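Home | About | Archive | Recipes | Contact

Clearing the counter

September 22, 2018
By Bianka Veres

I have been putting off the counter since August. It is stainless steel, which I like, but it shows everything you leave on it, and this summer I left a lot on it. We got back from Granitz with 2 bags of odds and ends and I emptied both of them out next to the wall and walked away.

Enikő Hegyi is coming to stay on Monday, so this morning I made coffee and started. My method is the one I always use. Everything gets pulled out where I can see it, then it goes in the trash, in the bathroom, or back in a cupboard. I don't wipe anything until the end.

The wrappers went fast. I don't know why I keep snack wrappers. Jianguo brought over a bag of snacks before the trip and we ate them in the car and in the kitchen and apparently everywhere else. I had put the empties back with the full ones, so I had to pick up each one and check. I found one from Bumton in the bread box.

Cartons are the other problem. I open one end, take out what I need, and leave the carton standing around as if it still had a job. From now on they get flattened the same day. Barnabás says I said this last year.
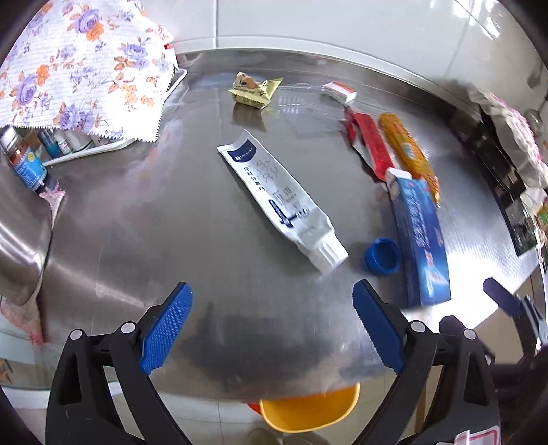

Then there was the toothpaste. I had been looking for toothpaste upstairs all week and bought a new one on Thursday, so we are well supplied. A tube that has gone flat at the crimped end still has a good few days in it if you roll it up from the bottom - I use a binder clip to hold the roll. The blue carton can go in the paper bin. The tube goes upstairs.

After that I washed the steel with dish soap and a soft cloth, going with the grain, and dried it with a towel. I did the tiles too. The line where the wall meets the counter collects crumbs, and an old toothbrush is the best thing I have found for it.

Next weekend is the hall closet. Bilal Hamdan has asked for his tent back 3 times and I am fairly sure it is in there, behind the vacuum.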